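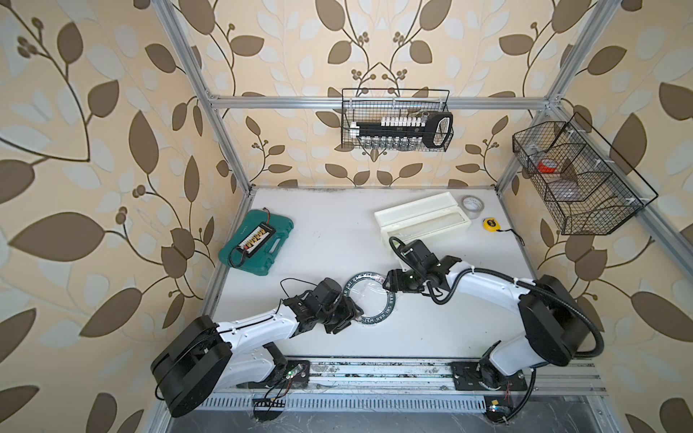

4. Setting up the Jirgate scoreboard for a basketball match

This section applies to the main console and the two shot clocks. It should be read by the table officials before their first match of the season.

4.1 Before the teams arrive

1. Switch on the console at the wall socket, then press and hold POWER until the display shows READY.
2. Enter the four-digit access code. The code supplied with new consoles is 0944 and should be changed by the club.
3. Select BASKETBALL, then the period length set by your league.
4. Enter the team names. Names longer than twelve letters are shortened on the main board.
5. Sound the horn once and check that it can be heard at both baskets.

Note: Half-time is stored as a separate timer. To change it, open TIMERS and choose INTERVAL.

Caution: Do not press RESET ALL during play. The score, fouls and time-outs are cleared together and cannot be recovered.

4.2 Recording fouls

1. Press HOME or AWAY.
2. Key in the player's shirt number and press FOUL.
3. Check the team total on the board before play restarts.

A player's number flashes on the fifth foul. The official must still inform the referee by signal.

4.3 Time-outs

Press TIME-OUT and the team key. A warning tone sounds when 10 seconds remain. If a time-out is entered in error, press UNDO within 90 seconds.

Note: The shot clocks must be placed no more than 75 metres from the console.

Questions about this section should be addressed to Araba Aryee, Technical Support, Jirgate.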